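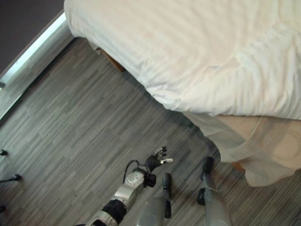
1. Set the standing position

Drive the legs to the long side of the bed and stop with both feet parallel and pointing at the mattress. Leave clear floor between the feet and the hem of the bed skirt. On vinyl or wood-look planks, don't use the seams as a heading reference. Ours run diagonally to the bed and pulled the line detector off every time it was enabled.

Keep the arm low and forward, fingers slightly open, until the head camera has found the lower edge of the duvet. In the Skukedow config this pose is saved as "bed_ready". If you are building from the Stellthorpe workshop files, the pose is there already, but check the wrist cable loop before running it. The loop needs enough slack for a full wrist turn and must stay clear of the wrist block.

Stow stands and chargers outside the arm's sweep. Test the emergency stop now, with the arm powered and the hand empty.

2. Zero the fingers

Open the hand fully and hold it in the air over white cloth. Don't let the fingertips touch. Run the zero routine with the palm facing down, one digit at a time, thumb last.

The routine moves each joint to its hard stop, backs off and writes the offset. On our hand the thumb offset settled at 141 counts and has not moved by more than 4 counts between sessions. If yours drifts further than that, retighten the tendon clamp before changing anything in software.

White fabric washes out the wrist camera. Fix the exposure by hand – auto exposure hunts whenever the dark palm moves – and lower it until the fold lines read as gray bands. We use a shutter value of 357 in the Mosoti driver. The units are the driver's own, so treat the number as a starting point only.

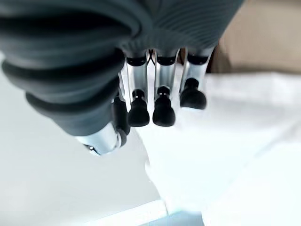

3. Find a fold to grip

Flat cloth is a poor target. Look for a raised crease with a shadow on one side, long enough for the fingertips to line up along it. The detector in Stalla returns a list of candidate folds, ranked by length and contrast. Take the top one unless it lies within a hand's width of the edge of the fabric.

Bring the hand over the fold and stop. Turn the wrist so that the row of fingers runs along the crease, with the thumb on the opposite side. The thumb sits nearer the wrist camera and hides part of the cloth, so do the final alignment from the last clear image, taken before the thumb closes in.

Hamisi Mussa's version of the script pauses at this point and waits for a key press. Keep the pause for your first runs. 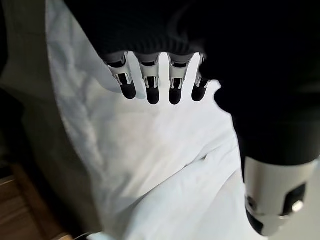 4. Close and lift

Lower the hand until the first fingertip reports contact, then close thumb and fingers together at the slow rate. Current limit for the finger motors is 800 mA. Above that the rubber tips creep on the fabric and the grip gets worse.

Lift straight up before pulling sideways. If the current drops during the lift, open the hand, go back to step 3 and pick the next fold on the list. Three failed folds in a row usually means the zero is off, so repeat step 2.

Log files go to the same folder as the pose files, named by run.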